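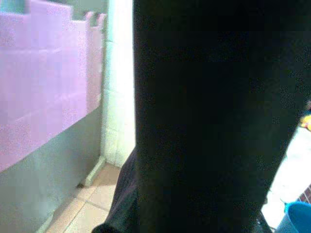 The lilac cloth against the white tile, McIver Street wash room

Minutes of the Floster House Residents' Meeting
Held 9/27/23 in the downstairs sitting room

Tahsin Herath took the chair and thanked everyone for coming out, and thanked the second floor in particular for the lemon cake, which went around twice before we got to any business. There were 15 of us by the time the last chairs were brought in. The minutes of the June meeting were read and accepted with one correction: the new mop bucket was bought for the back stairs and should not have been listed under the kitchen.

1. The wash room

Most of the evening went to this, as everyone expected. Tahsin reminded us that the room has to serve both for washing and for hanging up the big things, and that it was never a large room to begin with. Several people said how nice it is to see some color in there against all that white tile, and there was a good deal of friendly talk over whether the lilac is more of a pink. No vote was taken on that point!

The more serious matter was where large sheets and cloths ought to hang. Those who do their wash early would like to leave them up through the day — those who come in after work find there is no place left for their own. After a long and very good-natured discussion we agreed to try the following until the next meeting. Large pieces may stay up until supper. After that, anyone who needs the space may take a dry piece down, fold it, and leave it on the shelf by the door. Please fold it the way you would want your own folded. Damp pieces are to be left where they are.

It was also asked that the tiles be wiped down at the end of each wash day, with the blue cloths and not the dish towels. The first floor kindly offered to take the first turn.

2. Money

The house fund stands at $3,959. Two quotes have come in for a second drying rack that folds flat to the wall, one from Evell and one from Zirnetti. The Zirnetti rack is a little wider and costs a little more. Some of us felt the extra width would be welcome in winter, and others worried about getting past it with a full basket. Tahsin will measure the wall again and bring the numbers next time. In the meantime it was agreed, 13 in favor and two against, to spend up to four dollars a week on soap and clothespins without having to ask the meeting.

3. Small matters

The window in the wash room sticks. Lift it a little as you push and it will go. A single gray sock and a pillowcase with a scalloped edge are still on the shelf, and their owners would be doing us all a kindness by coming to get them.

It was suggested that we mark the hooks with our apartment numbers. Opinions were mixed and the matter was put off until we know about the rack.

There being no other business, the meeting closed with warm thanks to Tahsin and to those who stayed behind to put the chairs back. The cake plate is in the kitchen, washed, for whoever brought it.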